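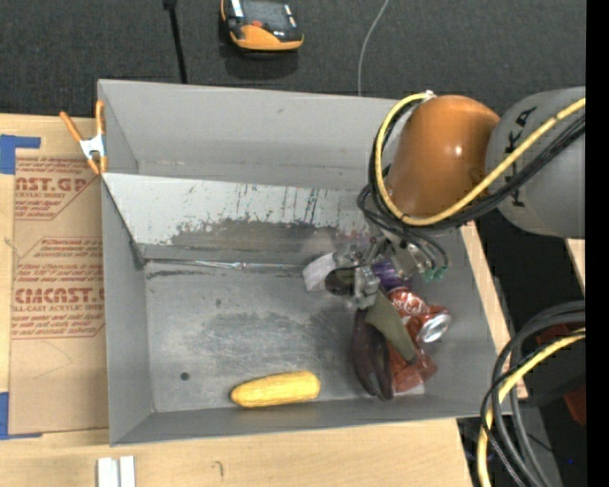 4.3 What visitors asked for at the open day

I ran the demo cell at the Plokside open day with Csaba Lakatos, and I'll admit I was more nervous about the crowd than about the arm. We had two rules. Visitors chose what went into the bin, and we didn't get to rearrange it afterward (Csaba was tempted more than once!). By closing time we'd logged 186 pick attempts, and I've kept every one of them in the analysis, even the embarrassing ones.

People love a mess. Given a free choice they went straight for the awkward stuff, and the pile in Figure 2 is pretty typical – a crushed soda can, a crumpled packet and a few other things bunched up under the gripper, with an ear of corn off by itself near the front wall. Kids in particular wanted to know why the arm would bother with the pile when the corn was right there. Fair question! Our planner, Bunnag, scores grasps one at a time and has no sense of saving the easy one for later, and I ended up explaining that 43 times by Ajith Bangera's tally.

The other thing I hadn't planned for was how much people talked to the arm while it worked. Mesfin Seyoum wrote down as much of it as he could, and we come back to those notes in Section 5. The attempts themselves were scored from the logs by Bijan Vahidi, who wasn't at the open day and hadn't seen what visitors put in.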